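Why Does Wood Have Lines In It?

Run your finger over a wooden table, a cricket bat or the back of an old chair. See those thin wavy lines? They're called the grain, and they are a tree's diary! Every line was made while the tree was alive and growing, and once you learn to read them you'll want to look at every bit of wood in your house.

How a tree gets fatter

Trees grow up, but they also grow out. Just under the bark is a very thin layer called the cambium (say it KAM-bee-um). Its job is to make new wood, and it wraps around the whole trunk like a sock.

In spring, when there's plenty of water and sunshine, the cambium works fast and makes pale wood with big, roomy cells. Later in the season it slows down and makes darker wood with small, squashed cells. Then it has a rest over winter. One pale band plus one dark band makes one ring, and in cool places that usually means one year.

So where do the lines come from?

Imagine a tree trunk is a giant rolled-up pancake. Cut straight across it and you see circles. Slice it longways, from top to bottom, and the circles turn into stripes. If the saw goes through at a slant, the stripes can bend into waves, arches or even shapes like flames. It's the same tree and the same rings, just a different cut! 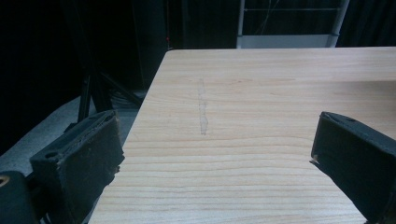
Delyth Gethin: My class tried this with a carrot and it works really well. Cut one carrot across and another one longways, then draw what you see. We had a big argument about whether a carrot has rings – it has a core and an outside part, so we decided it was close enough.

Great idea, Delyth, and you can eat the experiment afterwards. (Ask a grown-up to help with the knife.)

Why some lines are squashed together

In a good wet year, many trees put on a wide ring. In a drought the ring can be very skinny. Scientists who study rings can work out what the weather was like long before anyone had a rain gauge, and some trees are more than 2,000 years old. That's a lot of diary! 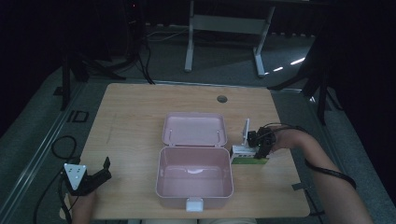
Not every tree keeps such a neat diary, though. In the tropics, where it stays warm all year, some trees never stop for a rest, so their rings are faint or missing altogether. Many Australian gum trees are tricky too, because they grow whenever the rain turns up.

What about knots?

A knot is the spot where a branch once joined the trunk. The trunk kept growing and swallowed the bottom of the branch, and the grain had to flow around it, like creek water around a rock.

Try it yourself

Put some thin paper over a piece of rough, bare wood and rub it gently with the side of a crayon. The grain will pop up in colour! Try different kinds of wood, write the name under each one, and stick your favourite rubbing on the fridge.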